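June 23, 2018
Rinville shop, notebook entry
Hand demos, bag task

Spent the day on the bag. The goal for this round is the same as last time: show the task by hand while holding the marker cubes, record the poses, and see what the arm can make of them. No teleop today. The master side of the Cekix is still waiting on a connector, so it was cubes or nothing.

Changed the setup a little. The bag used to go on the bench, but the bench is too high when you work sitting down, and the elbows come up and hide the markers from the head camera. I put the bag on the seat of an office chair and sat facing it. That brings the hands down to lap height and keeps the cubes well inside the view. The floor is flat there and the chair doesn't wander much, though it can still swivel if you lean on the bag. Should be locked or swapped for something with fixed legs before we record a real set.

Start pose is both cubes at the front edge of the bag, one per hand, hold still, then go. I want that pose the same in every take. The segmentation script looks for the pause and gets confused when you drift into the first move.

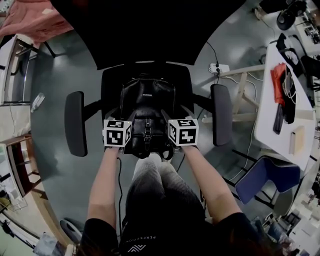

2 min read

The left cube has a cable, and it needs to run along the inside of the forearm. Let it hang loose and it gets over the marker as soon as the wrist turns. A strip of tape at the elbow would help. I kept meaning to do it and didn't.

Recorded 6 takes of the lift and 3 of turning the bag. Dropped 2 of the lifts. In one I forgot the pause, in the other the left track jumped when I rolled the wrist too far and only one face was left showing. Longest gap in the good takes was 145 ms, and the filter fills that without trouble.

Things I noticed while doing it:

The leather is glossy and the overhead lights come back off the flap. It doesn't hurt the marker detection, but the depth on the bag itself is full of holes. The buckle is worse. If Kiiskinen want the bag pose as well as the hand poses we will need a different bag or softer light.

Gripping a cube is not like gripping a strap. I catch myself pushing with the cube face and steering with the heel of my hand, and the arm has no heel of the hand. Those parts of the demo are no use to it. Next time move as if the cube is the gripper and nothing else may touch.

Armrests get in the way on the wide lift. I went over them without thinking, but the arm has a fatter wrist and I'm fairly sure it will clip. Take them off or keep the path narrow.

Ran one of the lifts back through Umetti in simulation before packing up. The right side followed well. The left lagged at the start and then caught up in a hurry, so the time offset between the two is probably still wrong. Did not try it on the real arm.

For next time: tape for the cable, fixed chair, redo the sync check with a clap at both ends of the take. Also write the start pose on the sheet by the door so whoever records next does it the same way. The full set isn't due until September but I'd like the sync sorted well before that.

Files are on the shop drive under the bag folder, raw and filtered. The bad lifts are kept with "x" in front.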